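Part-time Minutes Secretary, Bomthorpe Allotment Federation

Home-based, with some sitting in draughty buildings
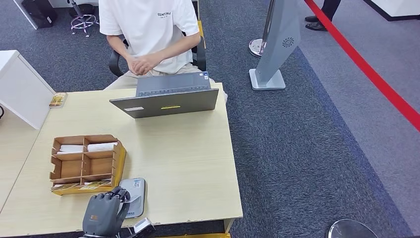 4 min read

Bomthorpe Allotment Federation is looking for a person who can listen to other people talk about hedges and write down what they decided. The post is paid, part-time and permanent, or as permanent as anything can be on land leased from the council.

We look after 7 allotment sites between the ring road and Vonbridge. Each has its own site meeting, its own views on bonfires and its own long memory. Twice a year they all come together for a general meeting, and the minutes of that meeting are then argued over until the next one. Our last secretary has moved to the coast, we are told for the air.

What you would be doing

Most of the work is minutes. You would attend one evening meeting per site each quarter, plus the two general meetings, and turn what you heard into a document that a person who wasn't there could follow. Minutes should record decisions, who has agreed to do what, and by when. They should not record tone. We had a set in which a member was described as "bristling", and the correspondence about it now has its own folder.

You would also answer letters and emails. These are mostly about the waiting list, which stands at 300 names, and about water. In a dry summer they are entirely about water. Some arrive with diagrams.

Then there is the archive. The Federation owns 2,677 pages of old minutes, rent books and complaints, going back to a time when people complained in much better handwriting. They have been scanned, but whoever scanned them gave every file the same name with a number after it. We would like them put in some sort of order, so that when a member says "it was agreed years ago that I could have geese" we can find out whether it was. This part can be done at home, at your own pace, with the kettle on.

Hours and pay

The post is for 7 hours a week, averaged over the year. October is busier than that because rents are due and the autumn general meeting falls in the same month, an arrangement that has been criticised in the minutes of every autumn general meeting. January is quiet. Nothing happens in January except frost.

Pay is on the local council's clerical scale, and we will send the current figures with the application form. Travel between sites is paid at the usual mileage rate, and cyclists get it too. Holiday is in proportion to the hours. There is no plot attached to the job. Applicants already on the waiting list stay exactly where they are on it, and please don't ask at interview.

Who we are looking for

Someone who writes plain English and spells it correctly. You will need to be able to use a word processor and a spreadsheet, and to send an attachment with the attachment attached. You will need a computer and a reasonable internet connection at home. We can lend a laptop if you don't have one, though it is elderly and takes its time over everything.

Experience of taking minutes is useful. Experience of sitting through a long discussion about a shared wheelbarrow without offering an opinion is more useful still. You need not know anything about vegetables, but you should be able to spell kohlrabi, and after a season you will have been given a good many of them.

We want names spelt properly. A member called Vukadinović has been entered in our books in nine different ways and has been very patient. If you know how to make a computer produce the last letter, please say so on your form.

Some of the site huts have a step at the door and no heating. If either would be a difficulty, tell us and we will move the meeting. The hall at Vonbridge is level, warm, and smells only slightly of badminton.

How to apply

Ask for a form from the Federation office, Bomthorpe, or pick one up from the box on the gate of any site. Return it with a covering letter of no more than 2 pages. We don't need a CV as well, and we don't need a photograph of your marrows.

Shortlisted applicants will be asked to listen to a short recording of a past meeting, with the permission of those shouting in it, and to produce half a page of minutes. You will have an hour and a cup of tea. The interview follows straight afterwards and is conducted by three members from different sites, who have agreed on the questions.

Posted February 5, 2024. Applications stay open until the post is filled. Forms left in the water butt at the Jamen Lane site will be treated as not received.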